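Handout 2: Apples, from the bin to the bowl

Okay, so last time we did potatoes and I ran over, so I'm writing more of this one down and talking less (we'll see). You'll want it next to you at the bench in Ustwood.

First, how you pick one up. Most of the bruises I find on apples came from thumbs. Take it from the sides, around the widest part, with the whole curve of your fingers, and lift. Don't pinch it by the stem end and please don't squeeze to test it! If you want to know whether it's firm, press very lightly near the stem with the flat of one finger, once, and then leave the poor thing alone.

Second, color. Everybody goes for the reddest one in the pile, and I get it, they're gorgeous. But red mostly tells you the variety and how much sun that side got. What I look at is the background color, the patch up around the stem where the red thins out. Green there usually means it was picked early. Once it has gone yellowish or creamy, you're generally in good shape for eating right away. The little pale flecks on the skin are lenticels (that word will be on the vocabulary sheet), and they're just pores. Leave them be, they don't scrub off.

Sorting. We use 2 crates, the blue Stadico ones with the vents. Eating apples go in one, anything with a soft spot, a split or a missing stem goes in the other for sauce. Set them down, don't drop them, even from an inch up. Stem side up on the bottom layer, and no more than two layers deep.

Storage. Cold, and a bit humid. At home that means the crisper drawer, in a bag with a few holes poked in it. Keep them away from the lettuce and carrots, as apples give off ethylene and the lettuce will get rusty spots and the carrots go bitter. I learned that one with a whole drawer of carrots last September and I'm still annoyed.

Washing: right before you eat it, under cool running water, rubbing with your hands. No soap.

For next time, read the McKinnon chapter on pears and bring one apple that you'd put in the sauce crate. Be ready to say why!

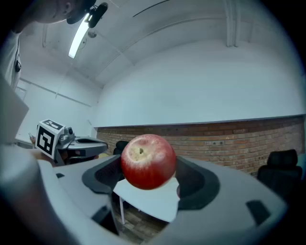 Can I store apples in the same drawer as carrots?
Better to keep them apart. The ethylene from the apples can turn the carrots bitter, so give the apples their own drawer or shelf in the fridge.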